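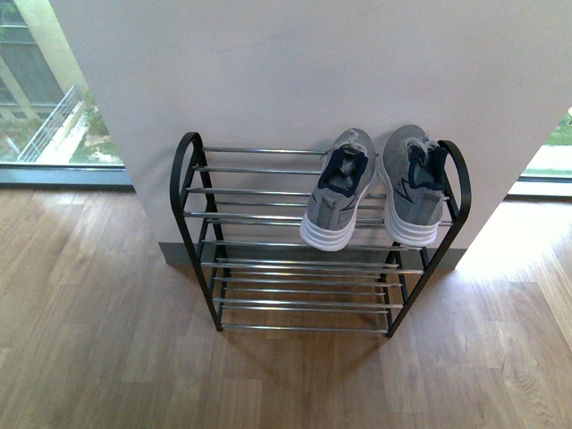

Page last changed: July 31, 2022

Unit 6 handout: Learning to put shoes away

You have a doctorate's worth of control theory available to you and we are going to spend the session on footwear. Read the Mallach paper first, or at least the figures, as everyone does.

The task

A shoe rack is a nice, mean little test. The shelves are rods, so a shoe touches in a few thin lines and the depth camera sees mostly gaps. Chrome makes it worse: bright highlights come back as missing depth, or as depth somewhere in the next county. A sneaker has a stiff sole and a soft upper, and a policy trained on one will grab the collar of the next and squash it.

Goal: both shoes of a pair on one tier, side by side, same heading. "On the rack" is scored separately from "paired." Students always merge the two and get lovely numbers.

The method

Tratetti is plain imitation learning with one change. The policy predicts a short chunk of motion plus a contact label (free, touching, loaded). When the predicted label and the wrist force disagree for 3 steps in a row, the chunk is thrown out and replanned. That is the whole idea. The paper takes 6 pages to say so.

Training used 900 demonstrations on the Plemosholm rack set, then nearly 2,000 short correction clips. The corrections did most of the work. Drop them and the policy still reaches for the shoe beautifully, then lets go of it in midair.

Slides and sandals

Botha, the older baseline, picks its grasp from the depth image alone. Give it translucent plastic and it will plan with great confidence against the shelf underneath. The contact label helps because the fingers meet the strap whether or not the camera believes in it - but only if the approach is slow, so expect to lose time.

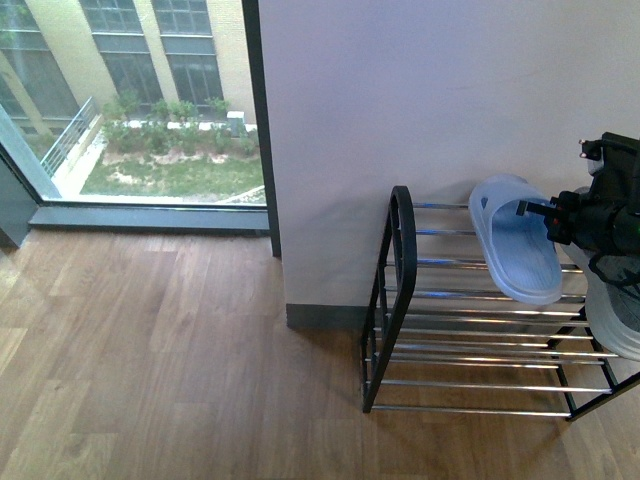
For next time

Write down one failure that the contact label cannot catch, and say which sensor would. "A better camera" has been submitted before and did not do well.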